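Plitbridge Specimen Transport Records, Release 2
Maintained by the Riviere Laboratory Logistics Office 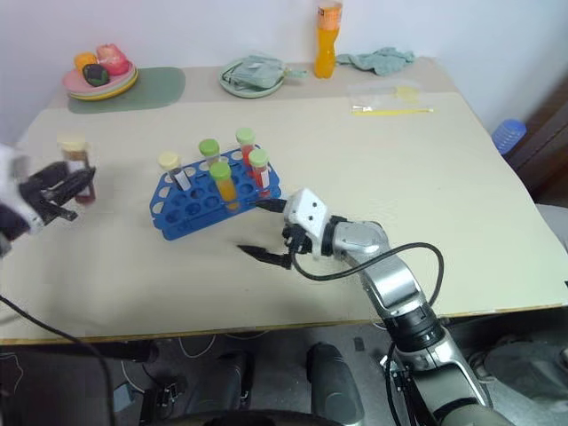 This release contains 3,464 courier records covering the movement of blood specimens between outpatient clinics and the central laboratory at Stellholm. Each record describes one sealed bag, from clinic collection to receipt at the laboratory counter.

Contents
records.csv: one row per bag
sites.csv: clinic codes and route numbers
rejected.csv: 679 bags refused at receipt, with reason code

Main fields
bag_id, site_code, pickup_time, receipt_time, tube_count, route, status

Times are local and given to the minute. Where the courier left pickup_time blank, the field is empty and has not been estimated. Route 4 was divided in February; later records use 4A and 4B.

No patient names, birth dates or test results are included. Site codes do not match those used in Release 1.

Terms of use
The files may be used for research and teaching. Copies must include this notice. Corrections should be sent to Peadar Egan, records manager, quoting the bag_id.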